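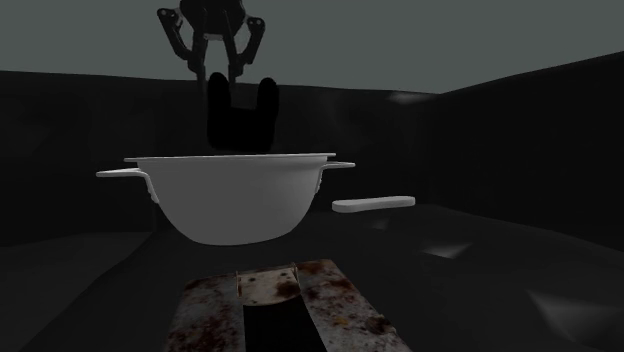 Drillatby Supper Club, notes from the March planning meeting

I'm taking notes again, so you get them in my style — sorry, Loukia. We met at Wulan's place and got going a little after 7, once everyone had stopped petting the dog.

There: Loukia Psarras (running things), Tipene Rewi, Wulan Kwok, Korkor Laryea and me, Kayode Adeleke. The Friesens sent word that they're both down with colds.

Last month's notes
Fine, except I wrote that Tipene would bring the folding tables back to Rivard Hall and he says he only offered to think about it. I've fixed that. The tables are still in my garage, by the way, and I would love to see my lawnmower again.

Spring supper
We spent most of the evening on this. Korkor wants soup and bread, Tipene wants a proper roast, and I said I'd eat either one. The hall kitchen has one oven that works and one that sort of works, and Loukia remembered last fall when the potatoes came out at half past nine. So soup it is! Korkor will make her groundnut soup and Wulan is doing a leek and potato for anyone who can't have peanuts. We agreed to keep the two pots at opposite ends of the room with big labels and separate ladles. Tipene gets to do a ham for the side table, and he cheered up a lot after that.

We'll plan for up to 70 people. Wulan asked what happens if more turn up and Loukia said they get more bread.

Bowls
We don't have enough, and the ones we do have are a mixed bunch. Korkor priced a set from the restaurant supply shop on Dolter Street and I choked a bit on my tea. Wulan thinks we should ask people to bring their own bowl and spoon from home, and I like that a lot (less washing up, and you get to see everybody's favorite bowl). Loukia worries that people will forget. We'll put it on the sign-up sheet in large letters and keep the club bowls in the kitchen for the forgetful, me included.

Sign-up sheet
Going up at the library and the bakery. Tipene will print it. Last time there was no space for a phone number and I had to work out who "Jan + 2" was, so please, a phone column.

Music
Wulan's nephew has offered to play accordion. We said yes, with a break in the middle. Korkor asked whether he knows any slow ones and Wulan is going to find out.

Money
Still the same price at the door, kids free. Loukia would like to put a little aside for fixing the bad oven, and we were all for it, but we don't have a quote yet. I said I'd call the repair place. I also said that in January, I know.

Who's doing what
Korkor and Wulan: soups, and the shopping list by next meeting
Tipene: ham, sign-up sheet
Loukia: hall booking, keys, peanut labels
Me: oven quote, garage tables back to the hall

Anything else
Tipene lost a blue scarf at the winter supper and would like it back. Korkor brought almond cake and there was none left by the time we finished, at 9.

Next meeting is at Loukia's, same time. Park on the street, please, her driveway is being dug up.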